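Failure Analysis Engineer, Surgical Instruments (Reliability Group)
Staltska, Vallell site
Full time, on site
Posted January 8, 2023

Staltska is hiring one engineer to take over the open investigation into uncommanded jaw release on the Ato needle driver. The position reports to the head of reliability and has stop authority over bench trials from the first day.

Background

In June the reliability group logged the first jaw release during a suturing trial. The jaw command was held at closed, the motor current was normal, and the needle left the jaws during a wrist roll. Review of the earlier logs found the same pattern in 13 of 2,528 recorded needle passes. No fault code was raised in any of them. The controller infers grip from cable tension at the motor, and that reading stayed inside limits each time.

Use of the affected instrument lot is restricted to supervised bench trials until a cause is confirmed.
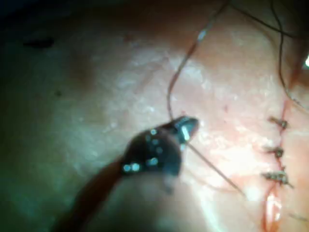
Grip loss is most likely in the interval between stitches, when the driver carries the needle and the trailing thread drags on it. Thread drag at the tip is small next to cable tension and does not show in the motor data. With three knots tied and the lower part of the incision still open, a curved needle in closed jaws with dark suture running up from the tip is a typical starting condition for the trials you will run. A release at that point can drop the needle on the wound or leave it hanging on the thread. Both outcomes are classed as safety events here, whether or not anything is touched.

Duties

Own the fault tree for jaw release and keep it current.
Run repeat suturing trials on instruments from the restricted lot and from at least one control lot.
Tear down instruments after each release. Measure cable stretch, pulley wear and jaw insert wear.
Match video to joint, current and tension logs for every pass.
Specify a grip check that does not depend on motor-side tension alone.
Write the corrective action report and defend it at design review.

The Ato needle driver is rated for 100 uses. Two of the releases came from instruments below half that count, so wear is not accepted as the sole cause. Roll angle, cable routing at the wrist and cleaning residue are all open branches. The cleaning branch has had the least work and will need new test fixtures.
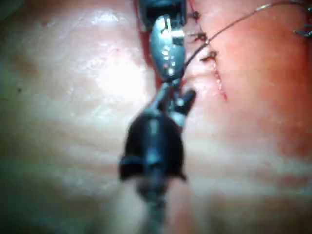

Espinoza, on the operator side, asked that applicants be told the releases cannot be felt at the console, and that the first sign is usually the thread going slack on screen. Espinoza also wants the new hire at the console for one full trial before touching the fault tree. This has been added to the first-week plan.

Requirements

Degree in mechanical, electrical or biomedical engineering, or equivalent bench experience.
Four years in failure analysis of cable-driven or other small mechanisms.
Working skill in log analysis with Python or a similar tool.
Experience writing reports that were used in a corrective action process.
Steady hands for work under a microscope.

Useful but not required: knowledge of suture handling, sterile processing or force sensing.

Conditions

The bench rig stores 1,160 hours of synchronized video and joint data, all open to the person in this role. Trials run in the daytime with two people present at all times. Some early starts are needed when instruments come back from the cleaning cycle. Remote work is possible for report writing only.

To apply

Send a resume and one failure report you wrote, with confidential details removed, to the reliability group at Staltska, Vallell. State which branch of the fault tree you would test first and what result would make you close it. Applications without a report will not be reviewed. Interviews include a two-hour teardown exercise on a used instrument.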